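The Long Way to Fold a Bag

Most people who rent bench space at the Nernthorpe shared workshop finish something. A stool, say, or a guitar pedal, or a canoe that will not fit through the door. Tanveer Shaikh and Yuto Arai have been renting theirs since December, at 60 dollars a month, and what they have so far is a pair of robot arms that will one day tidy a kitchen table slightly worse than a bored teenager.

They call the project Orakzai, a name Shaikh picked and Arai has stopped asking about. The arms work as a pair, bolted to a rail at the front of a wooden tabletop. Arai does the motors and wiring. Shaikh writes the software and, by mutual agreement, does not touch the wiring.

The parts bill stands at 726 dollars, a figure Shaikh gives quickly and then revises. It leaves out the first set of servos, which came from a surplus dealer called Comov and lasted eight days. It also leaves out the tools, the coffee, and a Rateck power supply that Arai describes as "a learning experience" and will not describe further.

What they want is a machine that can handle soft things. Hard things are mostly solved, Shaikh says, waving a hand at the whole of modern industry. A mug stays the shape of a mug. Pick up anything with fur on it and the software has to guess where the object ends and the fluff begins, and it guesses like a man patting his pockets for his keys.

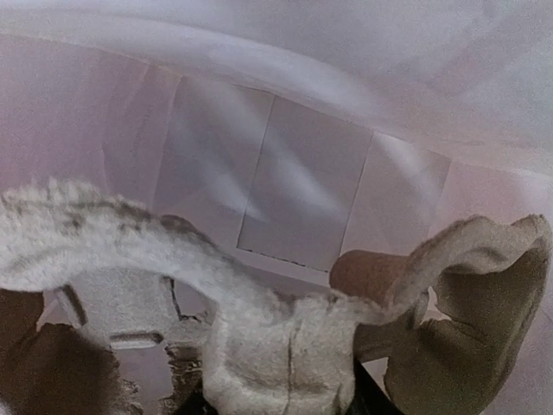
Arai thinks the guessing is a matter of touch, and that all the cameras in the world won't tell a gripper how hard it is squeezing. He would like pressure pads in the fingertips. Shaikh would like him to price them first. This argument has been going since the second week and both men seem fond of it.

I visited on a Friday, at an hour when the workshop smelled of sawdust and someone else's soup. Shaikh sat at a laptop with 50 open tabs, by his own proud estimate of his character. Arai was under the bench. There was a long wait for a program to load, then a shorter wait for it to load again with the right settings.

The trouble with two arms is that they have to agree. One arm working alone can be wrong in private. Put a second one on the far side of a paper bag and every small error turns into a tug-of-war, with the bag as the rope. Shaikh's answer is to slow everything down until it is almost painful to watch. I have seen glue set with more urgency.

Paper has its own bad habits, too. It holds a crease wherever you last made a mistake, so the bag you start with on the tenth try is a different bag from the one you bought. They go through a lot of bags. The woman at the party store has begun asking who all the gifts are for.
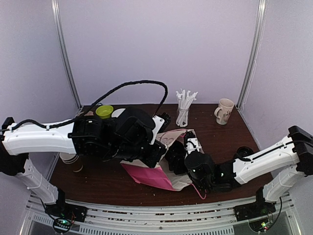 Both arms on the bag, with straws, cups and a mug for company.

Neither man expects to sell the thing. Shaikh has a vague plan to post the designs so that other people can lose their weekends the same way, once he has cleaned up the code, a job he has been starting next week for some time. Arai wants to rebuild the wrists. The current ones are heavier than he'd like, and he has a notebook full of thinner ones.

Before I left, he showed me the drawings. They were very good drawings. Shaikh leaned over, asked what the new wrists would cost, and went back to his laptop without waiting to hear.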